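4.2 Reading the knob without the jitter

I'll admit I thought this would be the easy part. We had a potentiometer wired to an analog pin, the pin gives you a number from 0 to 1023, and you turn that number into a fan speed. I wrote the sketch before lunch in March and told Pendo Odera we'd be logging clean data by four o'clock. Well, no! The readings hopped up and down by several counts even when the knob was left alone, and the fan made a sort of hunting noise that drove everyone in the room a bit mad.

Our first guess was the supply. The board and the fan were sharing one 5 V line, and every time the fan sped up the reference voltage sagged a little, which changed the reading, which changed the fan speed again (you can see where this goes). Narendra Uniyal moved the fan to its own supply, kept the grounds tied together, and put a small capacitor from the wiper to ground. That took out most of the trouble, and I'd tell anyone building along with us to do those two things before touching the code.

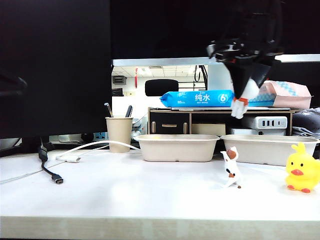

Figure 3. Gripper with a held object above an office desk.

What was left we handled in software. Leen Tarawneh wanted a plain moving average and I wanted an exponential filter, mostly because I'm lazy and it only needs one stored value. We tried both. With a window of 22 samples the average was lovely and smooth, but you could feel the delay when you turned the knob quickly - it was like steering a boat. The exponential filter felt much snappier, though it let the odd spike through, so we dropped a median-of-three in front of it and the spikes went away too.

To compare the versions fairly we logged 2,000 raw readings over the serial port with the knob parked near the middle, then ran every filter over the same log on a laptop. The unfiltered log changed value 1,071 times from one reading to the next. After the median and the exponential filter, rounded back to whole counts, that dropped to 82, and a dead band of two counts got rid of the hunting noise completely on our bench fan. I haven't tested it on a bigger one.

One thing that cost me an entire evening: printing to the serial port inside the loop slows the loop down, and if your filter assumes a steady sample rate, it quietly becomes a different filter. Nizar Kassab spotted it when the knob felt slower with the monitor open. We now sample on a timer and print only every tenth reading, and all the results in Section 5 were taken that way.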